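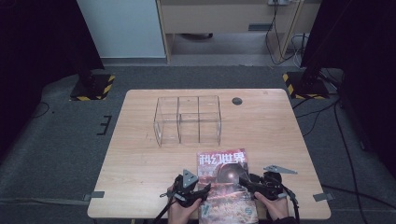
Both grippers on the magazine, organizer behind it.

From: Alžběta Bednárik
To: handheld-teaching list
Date: Sunday, May 10, 2026
Subject: Re: Re: magazine into the organizer, again

Khurana wrote:
> I went through the Tredelard batch last night. 88 demos, and in 42 of
> them the operator stops halfway to think. The policy has learned to
> stop halfway and think. It's very convincing. Can we record the next
> lot without the pauses? Also, why a magazine? The old list was blocks
> and cups and everyone was happy.

Everyone was happy because blocks don't bend. A magazine does, and the cover is glossy, so you find out fast whether your grip is a grip or a rumor.

On the pauses, guilty. I did most of that batch myself, and I was deciding which compartment to aim for while the recording ran. New rule at my table: pick the compartment first, then start. If you hesitate for more than 2 seconds, bin the take and go again. Please don't trim the middle out. Farnerix tried that in December and got an arm that teleports, or would like to.

I'd also keep both hands on for the lift. One-handed looks impressive until the free corner droops and catches the divider. 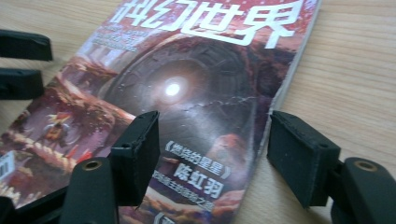 Wrist view, fingers open over 《燃烧的星星》.

Angle matters more than I expected. If the magazine starts square to the table every time, the model assumes the world is square, so turn it a bit between takes. Your own idea of random will be the same 3 positions, so write them down and then avoid them.

I can send the new set to Melico once somebody confirms the folder names. The last thread on folder names is still going, I believe.

Alžběta

--
This list uses cookies to remember your archive settings. Accept | Manage preferences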